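Sorting by color, and where the reds go

The marker box at Draltutstead had 192 markers in it when I tipped it out in May. They had been stored loose, caps in every direction, with a layer of paper crumbs at the bottom. I wanted a layout that could be put away in one pass and checked by looking.

The first version used eight Favo pots, one per color. It failed on width. Eight pots in a row take up more table than the drawing does, and the narrow necks meant every marker had to go in upright. Pulling out one green usually brought two others with it.

The second version uses open plastic bins with low sides, and fewer of them. Markers lie flat, so you can read the color along the whole barrel. The bins are see-through enough to check from the side, and they can be shoved together when the table is needed for paper.

Fewer bins means grouping. Pink went with red on the first list, then red went in with yellow as "warm", then pink moved out again. I have left the rule alone for now. Blues are the easy case: dark, light, same bin.

The remaining problem is the ones left on the table. A round marker on bare wood strips will travel if the surface is off level, and mine is. Sobczak sells a ridged liner that would probably stop it. I have not bought one. 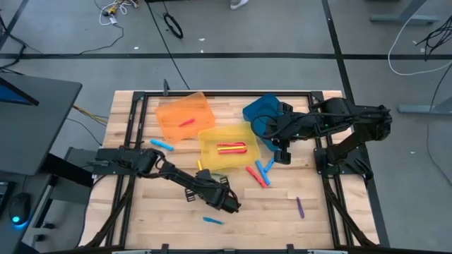
Sarkier Table Club | Sorting and Storage

The yellow bin has a yellow marker between two reds, and the pink-red one is by itself in the orange bin. A light blue is still out on the wood.

Next job is testing caps. Dried-out markers get pulled before sorting, and the spares stay in the old box until a bin has room.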